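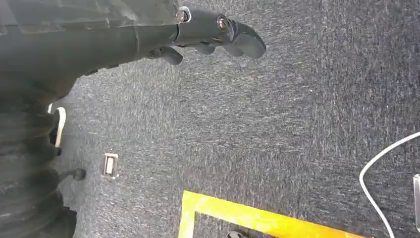
Update on the Midtbø gas line ticket, Ragnvald Tangen again. So I called the Trurketti control desk at 4 this morning (sorry, night crew!) and the pressure reading at the Kekeson valve station is still stuck at 415 psi, same as yesterday. The line should be sitting near 600. I had them restart the transmitter, no change. Then I swapped the signal cable for the spare in the truck – still 415, ugh.

The gauge on the pipe itself reads fine, so I'm pretty sure we're looking at a bad transmitter and there's gas going through like normal. Jollell has a replacement on the shelf and says 20 days if we want it calibrated first. Can someone approve that? Leaving this open until I hear back.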